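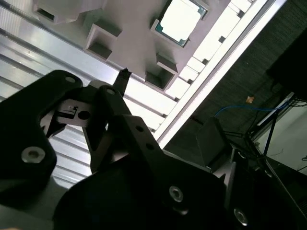 Streaming profile keeps filling up with someone else's viewing

Posted by mallow_448
My Vikora account has one profile. A relative used it over December and watched over 400 minutes of cartoons. The home row is now all cartoons. I have deleted the history twice and the row has not changed. Is there a delay, or is the list kept elsewhere?

rothe_user
Two separate stores. History is what you see; the recommendation data is held per profile and rebuilt overnight. Go to Account — Profiles — Reset suggestions. Do this in a browser, as the TV app lacks the option. Then sign out on every device, or an old app will upload its cached list again. Mine cleared after 8 hours.

Sitard
Just make a new profile. Takes a minute.

gulldale2
Resetting works but it also wipes your ratings, which the post above leaves out. I lost 1,000 of them. Export first if you care — the link is under Privacy, in small type. If the adverts on other sites bother you as well, that is a browser matter: clear the cookies and turn off ad personalisation. Neither affects the Vikora row.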